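Eusebio Inga
security stuff, mostly. 7 shares

1/ Wednesday night, finally done swapping the access control at the Faddale arena. 101 doors. Yes the rink has 101 doors, I didnt believe it either

2/ Old system was keys plus a keypad on the loading dock. Same code for years. Half the beer league knew it

3/ Went with Jorneo readers and a Holberg controller in the ticket office. Holberg wanted the firmware done one at a time. Long evening, bad coffee

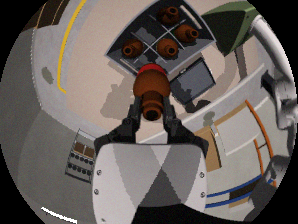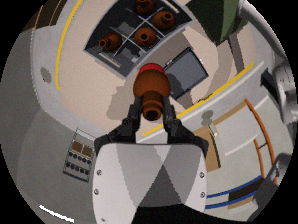 Gripper and brown vessel, two renders

4/ Biggest headache = the fobs. Ordered 50 grey, got 50 blue. Grey was meant for staff, blue for the clubs. So now everybody's blue, sort it out in October

5/ Alcides Quintero did the dressing room wing by himself with the flu. Buy that man a doughnut

6/ Zamboni bay door still wont latch when it's cold. Strike plate is off by a hair. Kinnunen sending a new one, they say. they said that last time too

7/ If you're figure skating and your fob beeps twice and does nothing, come to the office before 9 pm. Dont prop the door with a skate guard pls

8/ Cameras are next. Parking lot first, centre ice after, colour at night if the budget holds. Going to bed

12 comments | 7 shares
Print this thread | E-mail this thread
Contact | © Eusebio Inga | Back to top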